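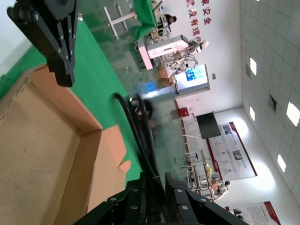
Figure 2. Wrist view at the box station, both grippers over the work area.

4.2 Working with two arms near people

These rules apply at every Cevside station.

1. Before enabling the arms, check that the box sits on the table covering and that the jaws can open fully.
2. Anyone near the table must be told that the arms are about to be enabled.
3. Check the cables at the wrist for slack. They must not catch on the box or the other arm.
4. Run the first cycle at reduced speed with one hand on the stop button.
5. Keep the second arm parked until the first has cleared the box.

CAUTION: Never reach into the box while either arm is enabled - use the stop button first.

Note: Replace boxes with badly torn rims. Order Zirham part 376.

Keep cartons out of the walkway. Log any contact between the arms on form 263.

Revised 10/21/25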